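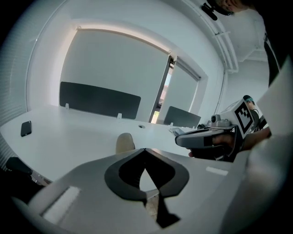
Visit to the Kavetberg offices, Sat 28 March

Members of the Kuncombe Workplace Group were received at Kavetberg by Hanan Haddad, head of premises, and Gilles Aubert, who led the tour of the second floor. The open day was attended by 20 members.

The floor was refitted last May. Long white desks have replaced the former individual tables, and cables are brought up through round openings set into the desktop. Dark grey divider panels are held to the far edge of the desk by small white clamps. Mr Aubert explained that the panels may be moved by the staff themselves, and that the supplier, Nandov, provides them in more than one width.

Considerable attention was given to daylight. Pale roller blinds cover the windows, and a light strip runs along the top of the window recess. Kuldeep Rajput asked whether glare had been measured before the blinds were chosen. A survey had been carried out at 7 desks and the results will be sent to members on request.

The visit also considered shared tables and the question of personal belongings. Kavetberg has no clear-desk rule at present. Ms Haddad reported that 123 lockers were ordered with the refit, but that many staff prefer to keep their things within reach during the day. 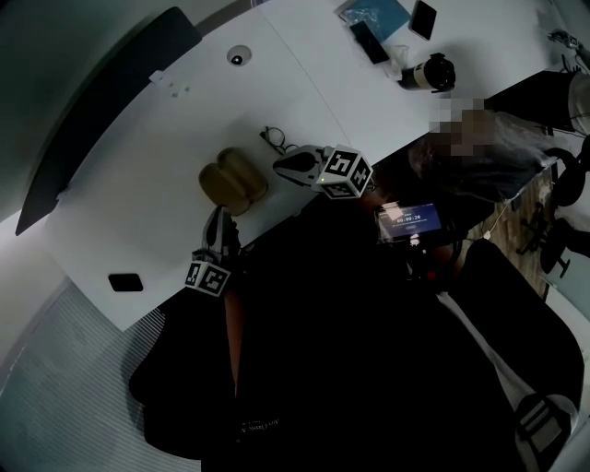 Shared table with phones, eyeglasses and an insulated bottle, Kavetberg.

Discussion followed on whether deeper tables would serve better than additional storage. Opinion was divided, and the matter will be taken up again at the Kassab visit. Members wishing to attend should give their names to Raed Hamdan. Places are limited to four per organisation.

The Group thanks Kavetberg for its hospitality.

Report by Hugo Cordier

Recent reports
Kassab: notes before the visit
Meeting rooms and noise
Lockers: a members' survey

Home | Visits | Reports | Membership | Contact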